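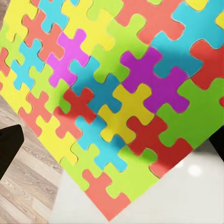
Ulberg pre-run check, mobile unit, sim first and then floor
October 29, 2020
Reason for check: unit stopped on foam mat, drive fault, would not clear from the panel

Stop button, both sides. OK. Left one stiff, still latches.

Bumper strip. OK

Battery above 40 percent at start. OK

Drive wheels, free spin by hand. OK on the real unit. No foam bits in the treads, checked twice.

Fault log pulled before restart. NO. Somebody power cycled it first so the log starts after the stop. Please stop doing this. Pull log, then cycle.

Mat loaded in Kombridge scene. OK. Jigsaw mat, the multicolor one, lies part on the white surface and part on the wood floor. Means three different surfaces close together and the friction table only had 2 entries. Foam was falling back to the wood value. FAIL, fixed same day, needs second person to look at it.

Mat edge height in scene matches real mat. FAIL. Scene file still has the August value. Real one is thicker. Wheel climbs it fine in sim, stalls on the floor. This is probly the whole fault but not signing that yet.

Floor segmentation, mat vs. obstacle. FAIL. Shadow over the middle of the mat, deep red and purple pieces go darker and the Vasel map marks them blocked. Planner then tries to go round something that isnt there and ends up on the edge at an angle. Same result both runs.

Glare on white surface. Comment only. Round highlight gives a few bad depth points, filter drops them. Leave it.

Dark objects near mat. Check they are in the collision list. OK

Speed limit on soft surface. FAIL. Was set to 40, should be 30 per the Fourie sheet. Changed. Whoever copies the config next, copy the NEW one.

Motor current cutoff. Not tested. Need the bench supply back.

People clear of test area before enable. OK. Tape line is peeling by the door, redo.

Result: NOT released for floor runs. Sim only until edge height and map are re-done and rechecked.

Open items
- correct edge height in scene file
- retrain or mask the shadow case
- second look at friction table
- current cutoff test
- new tape

Recheck with this same sheet, dont start a new one. Initial next to each line you redo.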